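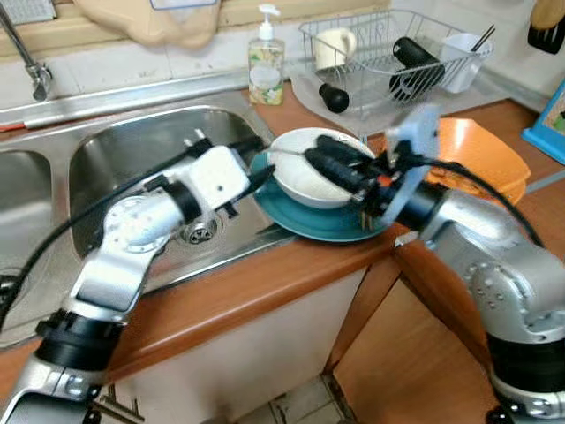 To: policyholder-liaison list
From: Vira Ostapchuk, Secretary to the Creditors' Working Group
Subject: Re: Endholm run-off: proposed settlement with Palusen

Dear members,

I am replying on behalf of the working group to Mr Bakalis's message, the main part of which is quoted below so that members who joined the list recently can follow the exchange.

Makis Bakalis wrote:

> I have read the summary of the proposed settlement between Endholm and
> Palusen twice and still cannot tell what it means for those of us with
> open claims. My firm notified a claim under its professional indemnity
> policy before the portfolio was transferred. We were told by Endholm
> that the claim had passed to Palusen, and by Palusen that it had stayed
> with Endholm. We have had no payment from either.
>
> Three questions. Does the settlement decide which company must deal with
> claims like ours? Will the legal costs of the dispute be taken out of
> the money held for policyholders? And why were we given only 10 working
> days to comment on a document that took the two companies years to
> agree?
>
> I would also like to know whether Lodhi, as broker, has been released
> from anything. Its name appears in the schedule without explanation.

The working group considered these points at its November meeting, with Hartmut Rieger in the chair, and has asked me to answer as follows.

On the first question, the settlement does decide the matter between the two companies. Under clause 8 of the draft, Palusen accepts responsibility for every claim notified in writing before the transfer took effect, whether or not a reserve had been set at that time. Claims notified afterwards, but arising from earlier work, remain with Endholm. Mr Bakalis's claim would appear to fall into the first group, provided that his firm can produce its notification letter or an acknowledgement of it. Members in the same position are advised to find these papers now. An email to the broker may not be sufficient, as the policy wording required notice to the insurer, and the draft does not alter the wording.

On the second question, each company is to bear its own costs. Endholm has confirmed in correspondence that its share will be met from shareholder funds. The working group has asked for this to be written into the agreement itself, and Palusen has raised no objection. We have not yet seen the revised text.

On the third, the working group shares the concern. Ville Seppälä wrote to both companies' solicitors asking for a longer period, and an extension has been granted to the end of the month. Comments already sent in will stand and need not be sent again.

As to Lodhi, the schedule lists it as a party to the original placing documents. It is not a party to the settlement and, on our reading, is not released from any liability it may have to its own clients. Thaddäus Wieser, who reviewed the draft for the group, considers that the entry should carry a note to that effect, and we have put this forward as an amendment. Members who believe that they have a complaint about the broker's advice should seek their own legal opinion, bearing in mind that time limits continue to run.

Some members have asked whether claims will be paid at 100 per cent. The draft provides for payment in full of agreed claims, after the policy excess. It makes no provision for interest on late payment, and the group is divided on whether to press for it. Two members felt that reopening the financial terms would put the whole agreement at risk. Others took the view that policyholders who have waited longest should receive something for the delay. Opinions from the wider list would be welcome before a position is taken.

Please send comments to me directly, with your policy number and the name of the insured firm as it appears on the certificate. Details of individual claims should not be posted to the list, which is archived and open to all subscribers, including representatives of both companies.

The marked-up copy of the draft, showing our 3 proposed amendments, will be circulated once the solicitors have confirmed that it may be shared.

Yours faithfully,

Vira Ostapchuk
Secretary, Creditors' Working Group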